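Looking after the hand gripper: notes for week 2
Course handout, Practical Handling Workshop

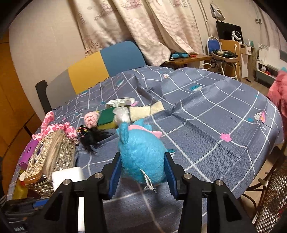
I promised I'd write up what I said about the pads, so let's start there and get to the linkages after. If you only read one part of this before the workshop, make it the pad part – most of the trouble you bring to my desk starts there.

The pads are ridged, and ridges collect fluff. Soft goods are the worst for it (plush, towels, anything with loose thread), and you'll be picking up a lot of soft goods this term. Brush along the ridges with the stiff nylon brush from the kit, then wipe with a cloth dampened with 70 percent alcohol. Let the pads air dry before you close the jaws. Please don't scrape them with a screwdriver! Azadeh and I spent a whole afternoon in June swapping pads that had been scraped, and I'd like to keep my afternoons.

Now the linkages. Open the jaws all the way and look at the pivot pins from the side. A pin should sit flush, and the arm should swing on it without any click. Wiggle each jaw gently, sideways first and then front to back. A tiny bit of give is fine. If one side has clearly more play than the other, tag the tool and leave it on Isamu's shelf, and don't tighten anything yourself.

Thread is sneaky. A loose end from a toy or a rag can wind itself around a pivot and you won't feel it until the jaws stop closing evenly. Tweezers, good light, and pull in the direction it came from. Cut it only if it won't come, and then go looking for the piece you cut off.

Closing test, done after every cleaning:
- Open and close 30 times by hand at an easy pace.
- Watch the tips. They should meet level.
- Hold something soft for a slow count of ten, tip it over, and see if it creeps.
- Write the result in the log, even if it's boring.

On grip force: squeeze less than you want to. With a plush toy the pads sink in a fair way before they hold anything, and people keep squeezing past the point where it does any good. I did it too, for most of my first year. Try picking up by the body, then by an ear or some other floppy part, and notice how different the lift feels.

One change from last time – spare pads now live in the Casel drawer, and the old box is for worn ones only. Enikő has the key.

Bring your logs to the next session. We'll start with the closing test, two people to a tool.

Last updated: December 3, 2025
Contact: Zsófia Orbán, workshop office | © Radwan Handling Course | Back to top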